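Cister canteen and packing staff meeting, Oct 23, 2025
Chair: Zoia Ivanyshyn. Notes: Jui-lin Tam.

Zoia thanked everyone for staying on after shift, and for the very good dumplings. She went over how the two arms would change the tray line. No one loses hours, and the 6 people now on tray setting will rotate through checking and restocking, with training paid at the usual rate.
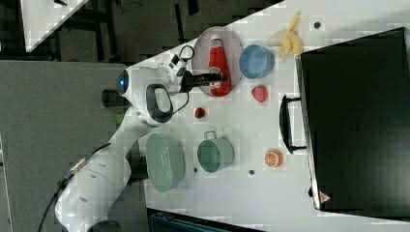

Several of us asked who steps in when the arm stops mid-shift. Zoia said whoever is on checking may pause it, without asking a lead first — and she repeated that for the folks in the back. Last week's count was 2,148 trays, 395 of them reset by hand, and she would like that second number discussed kindly, please, as we are all still learning.

Wrist complaints and the break schedule were held over to the next meeting. Jui-lin will post the rotation sheet by the lockers.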